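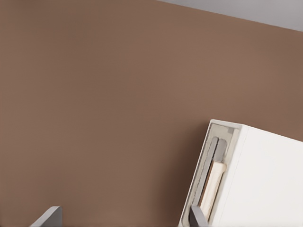
Katherine Tello 님이 쓰신 글:
> 3구간 기록 계산이 이해되지 않습니다. 통제소 로그에는 Msimang 고개 정상
> 통과 기준으로 선두와 제 차이가 70초인데, 결과표에는 그보다 크게 나와
> 있습니다. 칩이 정상에서 한 번, 결승선에서 한 번 읽혔다면 중립 구간은
> 빠져야 하는 것 아닌가요? 그리고 종합 순위에 정상 보너스가 반영된
> 것인지도 확인 부탁드립니다. 규정집 8항에는 결승선 보너스만 적혀
> 있습니다.

답변드립니다. 순서를 바꿔서 보너스부터 적습니다.

8항의 보너스는 결승선에만 적용됩니다. 정상 통과 순위는 산악 점수로만 집계하고 종합 시간에서는 빼지 않습니다. 작년 Plumau 대회에서 정상 보너스를 시간으로 준 적이 있어서 혼동하시는 분이 계신데, 그 조항은 올해 규정집에 없습니다.

중립 구간 문제는 조금 깁니다. 3구간은 Pulik 교차로에서 도로 공사 때문에 코스가 변경되었고, 정상 이후 내리막 초입부터 교차로를 지난 지점까지를 중립으로 처리했습니다. 중립 구간의 시작과 끝에는 각각 매트를 깔았으며, 두 매트 사이의 시간은 전원에게서 제외됩니다. 따라서 정상 매트와 결승선 매트의 기록만으로는 구간 기록이 나오지 않습니다. 매트 네 개의 값을 모두 써야 합니다.

배번 3282의 로그를 다시 뽑아 보니 중립 종료 매트의 판독값이 없습니다. 이 경우 계시 프로그램은 중립 시간을 0으로 넣고 전체 시간을 그대로 합산합니다. 결과표의 차이가 크게 나온 원인은 이것입니다. 같은 매트에서 배번 2904도 누락되어 있습니다. 다른 배번은 정상입니다.

보정 방법은 두 가지가 있습니다.

1) 예비 안테나 기록 사용. 종료 매트 바로 뒤에 예비 안테나가 있었고, 두 배번 모두 여기에는 읽혔습니다. 주 매트와의 시각 차이는 같은 그룹에서 통과한 선수들의 값으로 보정합니다.

2) 심판 수기 기록 사용. 초 단위까지만 있으므로 동순위가 생길 수 있습니다.

저는 1)을 적용하자는 의견입니다. 계시 담당인 Illia Pylypenko에게 예비 안테나의 원본 파일을 요청해 두었습니다. 파일을 받으면 두 선수의 구간 기록과 종합 기록을 다시 계산해서 이 목록에 올리겠습니다. 구간 우승자는 바뀌지 않습니다. 종합 순위는 중위권에서 변동이 있을 수 있으니, 현재 게시된 표는 잠정으로 봐 주십시오.

참고로 Drimano 계측 칩은 포크 왼쪽에 세로로 부착해야 합니다. 안장 밑이나 시트포스트에 붙이면 매트 통과 시각이 늦게 찍히고, 속도가 높은 내리막에서는 판독이 아예 안 되는 경우도 있습니다. Katherine 님은 칩을 어디에 부착하셨는지 알려 주시면 누락 원인을 정리하는 데 쓰겠습니다. 2904번 선수도 이 글을 보시면 회신 바랍니다.

이의 신청 양식은 따로 내실 필요 없습니다. 이 메일로 접수 처리했습니다. 9월 대회의 매트 배치는 별도 제목으로 논의하겠습니다.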